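Back to the usual nail stuff after a couple of weeks of bare nails. I had a peeling problem on both thumbs and decided to leave everything off until it grew out. It mostly has, so I picked something easy to start with.

The polish is Flistbridge from Probert, number 1143 on the bottle. It's a dusty mauve creme that leans a little gray indoors. Out by the window around lunchtime it looked much pinker than I expected. I bought it in February when Genow was clearing out the old bottles, and it has been in the drawer ever since.

The first coat was patchy, mostly near the cuticle. The second evened out, and I did a third on my index fingers only - the light ones always show on those. Dry time was slow. I gave it 14 minutes before the top coat and still got a dent on my left ring finger. The brush is wide and flat, fine for me, but if you have narrow nails you may end up cleaning the sides.

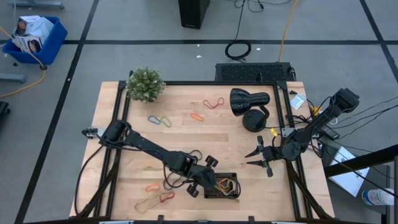 Orange, beige and a bit of green in the basket.

For top coat I used the Wokon quick dry. I've been through 3 bottles of it and it does shrink a little at the tips if you don't wrap them. Removal was easy with plain acetone, no staining.

Wear was decent. I got five days before the first chip, on my right thumb, and that's with dishes and a lot of typing. By day six there was tip wear on most of the nails and I took it off.

Would I buy it again at full price? Probably not. At 50 percent off it was fine, and I like the color more than the formula. I have one more from the same batch, a dark teal with a slight shimmer, and I'll put that on next if my thumbs hold up. If you've tried the other Probert cremes, let me know if they're all this slow to dry.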